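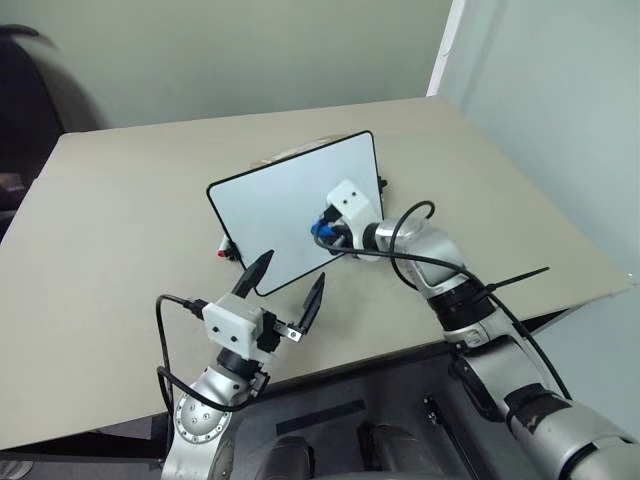
Will the Marell Creek footbridge be open again before school starts?

It depends on a vote the town council put off last night. If the council approves the repair at its next meeting, the contractor thinks the work can be finished with a week to spare. If it goes to a full replacement, the bridge stays closed through the winter.

Sancombe Notes > Diary > Town Business > May

Got home from the council meeting at 10:40 and was too tired to write, so I'm doing this at the kitchen table in the morning. It's raining. The coffee is yesterday's.

The footbridge was fifth on the agenda. Before it we had the minutes, the sewer report, a liquor license for the place on Front Street, and a long item on whether the mowing contract covers the strip behind the fire station. That strip took 22 minutes. I know because I wrote down when it started. The answer was that it does cover the strip, but the strip isn't on the map attached to the contract, so they have to vote on a new map.

The room holds 80 and it was full by the time they got to us. People were standing along the side by the coat hooks. Most were from the east side of the creek, which makes sense as they're the ones walking the long way by the highway now. I saw a few from Orchard Street too and one family I didn't know.

Annelies Steiner chaired. She asked people to keep it short and then read the whole engineer's summary out loud, all four pages. Cimum did the inspection. What they found is that the deck and the rails are fine and the east footing is not. Water has been getting under it. The summary says the bridge is safe to stand but not safe to cross, and a man behind me asked his wife what the difference was. She didn't know either. I think it means they aren't worried about it falling down by itself.

There are 2 choices. One is to rebuild the east footing and put in stone on that bank. The other is to take the bridge out and put up a new one a little upstream, wider, so the small plow can get across. The new one costs a lot more but the state might pay part. The application for the state money hasn't been written. I wrote "not written" in my notebook and underlined it.

Tetteh Dankwa spoke for the repair. He had the petition with him, 298 names, and he said he had knocked on most of the doors himself. He didn't raise his voice. He said the kids from Pell Lane are walking on the shoulder of the highway every morning and that he had stood out there at 7:30 with his own daughter and a truck mirror went by close enough that he felt the air. The council listened to that part. Then he went over his time by a good bit and Steiner had to stop him in the middle of a sentence about culverts.

Burgi Gruber spoke for the new bridge. I've known her for a long time and I thought she would be on the other side. Her point was that we rebuilt that same footing once before, when her boys were small, and it didn't last. She said she's tired of paying for the same hole. Some people clapped and some people groaned. She sat back down and ate a mint.

I hadn't planned to speak but I did. I said I'd like to know who has been in charge of looking at the bridge since the last repair and how often it was looked at. Steiner said that was a fair thing to ask and turned to Qistina Nasution, who has only been town manager since the fall. Nasution said the inspections were supposed to be every other year and that she could find the reports up to a certain point and then couldn't. She said she'd keep looking and put what she has in the library by the end of the month. I thought that was a decent answer. She could have blamed the man before her and she didn't.

Councilman Odell said the missing reports were a side issue. I don't agree. If we didn't check the old footing we won't check the new one.

Then they talked about the detour. The school bus doesn't pick up on Pell Lane. It's inside the walking distance, measured over the bridge. With the bridge closed the walk is longer than the limit, but the district measures from a map and the map still shows the bridge. Rosalie Prantl from the school office was there and explained this, and I could tell she didn't like having to. She's asked the district for a temporary stop. They told her to send a form. She has sent the form.

Someone asked if the town could run its own van in the meantime. Nasution said the senior van is free before 9 and she would ask about the insurance. That was the one useful thing that came out of the evening, and it took less than a minute.

After that it was motions. Odell moved to table. It passed 3 to 2. They want a written price from Marti, who did the stone work along the ball field, before they decide. His number up to now has been over the phone. They also want somebody to find out when the state money has to be applied for. I would have thought they'd know that by now.

Walked out with Tetteh and his brother-in-law. Tetteh was let down but not as much as I expected. He said 3 to 2 to table isn't the same as 3 to 2 against, and he thinks one of the three only wants the price on paper. I told him I thought Burgi had a point about the footing. He said he knew she did. We stood in the lot until the lights went off.

Drove home by way of the creek. They've put a second barrier on the west side, the orange plastic kind, and tied it to the rail with wire. The water was up but not much. I didn't get out.

Things to do:
Call the library and ask if the inspection reports have come over.
Look in the garage for the old town newsletters. The one with the last repair should be in there and it'll have the cost. It might say who did the inspection too.
Write to the district about the stop. Rosalie says letters from people other than the school office help. Keep it to one page.
Ask Burgi what year that repair was. She'll know by how old the boys were.

Later. Found three boxes of newsletters and went through one of them. No bridge yet but I did find the vote on the ball field lights, which I'd forgotten was close. Burgi called back and thinks her youngest was in second grade, so I'm starting on the wrong box. Will get to the others after supper. Gutter on the north side is overflowing again.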